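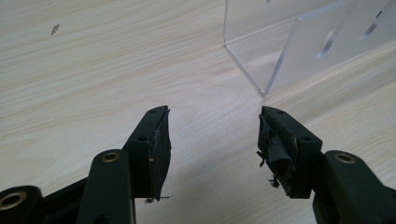

Gripper over the bench, fingers open. Both rubber pads are worn, the right one more than the left.

8 min read

Collecting demonstrations with a hand-held gripper: checking and replacing finger pads

Most of our guides cover what to do once you are recording. This one is about the fingers. It explains how to inspect the pads before a session, how to tell when they need replacing, how to put new ones on, and what to do with the demonstrations you recorded while the old ones were going bad.

It was written for people collecting on the Plulero task set, but the steps apply to any two-finger gripper with glued rubber pads.

Why the pads matter to the data

The policy learns from what the wrist camera sees and how wide the fingers are open. It has no direct reading of friction. If the pad is slipping and you squeeze harder or tilt your wrist to make up for it, the recording shows the squeeze and the tilt, and the policy will learn them as part of the task. A robot with fresh pads will then do the same tilt for no benefit.

The second problem is that the fingertips are in view the whole time. A pad that is peeling changes shape from one hour to the next. Strands that hang between the fingers cover part of the object at exactly the moment you want a clear view of it. Saimi Tuominen trained two models on the Omeo cable task, one with every demonstration and one with the worn-pad sessions taken out. The second model had fewer examples and placed the cable correctly more often.

What you need

- Replacement pads, cut from the black sheet in the drawer marked Pelkonen
- A small screwdriver that fits the finger screws
- A plastic scraper (a metal one will gouge the printed parts)
- Isopropyl alcohol and lint-free wipes
- Contact adhesive
- Two small spring clamps
- A strip of masking tape and a pen

Step 1. Look at the pads with the fingers open

Open the gripper fully and hold it over a plain surface in good light. A pale tabletop works well with black pads, as loose threads show up clearly against it. Look straight down, from the same side as the camera.

Check each pad for:

- Frayed or ragged edges
- Flaps sticking out at the bottom
- Folded or lumpy areas on the gripping face
- Strands hanging into the gap
- Any place where the structure under the rubber shows through

The pads at the top of this page fail on several of these. The left one is scuffed and ragged along its edge, with a small torn flap at the bottom and a glint of metal showing partway down. The right one is crumpled and peeling, and shreds hang off its lower part. Either one alone is enough to stop and change both.

Don't trim hanging strands with scissors and carry on. It cleans up the view for a short while, but the layer they came from is already separating and will let go again during the session. You also end up with a pad that is thinner in one place.

Step 2. Do the slip test

Pads can look fine and still be too smooth. Close the gripper on the test block at the middle of the pads, lift it to chest height and hold it for a slow count of ten. Then turn your wrist so the fingers are level with the floor and count again. If the block slides or rotates in either position, change the pads.

Use your normal grip force. It's easy to squeeze harder when you know it's a test. If you aren't sure, ask someone else to do it without telling them which pads you suspect.

Step 3. Remove the old pads

Take the fingers off the gripper first. It is possible to scrape the pads with everything in place, but crumbs of old rubber get into the pivots and make the linkage stiff. Keep the screws from each finger together, and mark the fingers L and R with tape before you set them down. They look alike on the bench and they do not wear alike.

Start the scraper under a corner that is already lifting. Push along the length of the finger and keep the blade flat. If the rubber comes off in layers, take each layer off fully before you start on the next. Finish with alcohol on a wipe and let the surface dry. It should feel smooth all over when you run a thumb along it. Any ridge of old glue will show up later as a bump under the new pad.

While the fingers are off, move the linkage by hand. It should travel through its full range without catching. If you feel grit, wipe around the pivots with a dry cloth. Do not oil them. Oil moves to the pads sooner or later.

Step 4. Fit the new pads

Cut both pads from the same piece of sheet, next to each other. Sheet from different batches can differ a little in thickness, and then the fingers no longer meet in the middle.

Spread a thin layer of adhesive on the finger and on the back of the pad. Wait until both are tacky, following the time on the tube. Line up the tip end first, then press down toward the base so that no air is trapped. The pad should sit flush with the edges of the finger and not extend past them. An overhang of even a small amount is where the next tear begins.

Clamp each finger and leave it overnight. Marleny Condori has tried shorter times with the same adhesive, and the pads held for a morning and then started to creep at the base. If you change pads on a Sunday evening they are ready when the week starts.

Refit the fingers, tighten the screws until they are snug, and stop there.

Step 5. Recalibrate the opening width

New pads are thicker than worn ones, so the closed position has changed. Run the width calibration before you record anything:

1. Close the fingers with nothing between them and save the zero.
2. Open them fully and save the maximum.
3. Close them on the gauge block and check that the reported width is within 2 mm of the value stamped on it.

If the third check fails, repeat the first two. If it fails again, look for a finger that was put back on the wrong side.

Step 6. Record a short check set

Record 8 demonstrations of a task you know well. Play them back at normal speed and watch only the fingertips. The gap should be clear when the gripper is open, and the pads should meet evenly when it closes. Look at the opening width trace as well. A clean grasp shows one drop and then a flat line. Several small dips after the grasp usually mean you were adjusting for slip.

Delete the check set afterward or give it the tag "check". Please don't leave it mixed in with the real session.

Step 7. Write it in the log

Note the gripper number, which pads were changed and the number of demonstrations recorded on the old set. In our use a pair lasts for 200 demonstrations on cardboard and soft plastic. On anything with a cut edge, such as the clear acrylic boxes, we plan for 60 and inspect more often. Those edges catch the lower corner of the pad every time the gripper goes in at an angle.

What to do with earlier demonstrations

When you find a bad pad, some of what you have already recorded was made with it. Go back through the session from the end. Pause each demonstration on its first image, where the fingers are normally open, and compare the pads. Keep going until you reach one where both pads look whole.

Tag everything after that point "pad-worn". Do not delete it. Arvo Kauppinen uses some of these sessions to test whether a model copes with damaged fingers, and they are hard to recreate on purpose. The training script for Nastside skips the tag by default, so there is nothing else you need to change.

If only the look of the pad changed and the grasps are clean, you can use the tag "pad-visual" instead. When in doubt choose "pad-worn".

Common problems

The new pad peels at the tip on the first day. There was probably dust or alcohol on the surface when the glue went on. Remove the pad and start again from Step 3. Adding glue under the lifted corner leaves a hard lump.

One side wears much faster than the other. Check how you approach the object. Most right-handed people lead with one finger and drag it along the surface before closing. Lempi Laitinen suggests swapping hands for part of each session, which evens out the wear and also gives the model more variety in wrist angle.

The fingers no longer close evenly at the tips. Loosen the finger screws, close the gripper gently on a flat piece of card and tighten them again while it is closed. Then repeat the width calibration.

The pads leave black marks on light objects. Wipe the pads with alcohol and let them dry. If marks still appear, the rubber is breaking down and the pads should be changed even if they pass the slip test.

Spare pads are kept in the Pelkonen drawer. If you take the last pair, tell Tiina Halonen so she can order more sheet.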